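Unit 9: Notes from the Open Day at the Hardale Lab

These notes go with the November visit and cover what you need for the short write-up. If you missed the visit, read Chapter 2 of the course reader first and then come back to this.

The Hardale lab works on household robots, mostly kitchen jobs. The open day had a morning talk on the software and an afternoon demonstration. The talk covered Reltava, the simulator the lab uses to build and test tasks before they go to a real machine. The current task list has 66 entries. Of these, 43 can be run in simulation now, and the rest are still being written.

The kitchen tasks are the ones to focus on. Each one starts from a fixed layout, and the robot has two arms. The view we were shown on the main screen is the robot's own, looking forward at the range, so its grippers come in from the bottom.

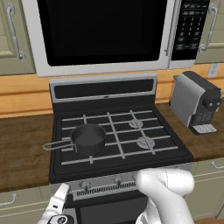
Figure 1. Simulated kitchen with saucepan on the front-left burner. Both grippers are near the front of the range.

Points from the talk:

Reach. A knob on the front strip is easy to get to, but a gripper working there has little room. The pan handle sticks out past the grates on the left, so the left arm has to plan around it.

Contact. The simulator has to decide when a gripper is touching something and how hard. Small errors here matter more for knobs than for cabinet handles - a handle gives the fingers something to close on.

Appearance. Cabinet colors, counters and backsplash can be swapped between runs. The lab does this so that a policy does not depend on one kitchen.

For the write-up, pick one kitchen task and list the steps in order. Say which arm you would use for each step and where you expect contact problems. Two pages is enough. Sketches by hand are fine - label both grippers.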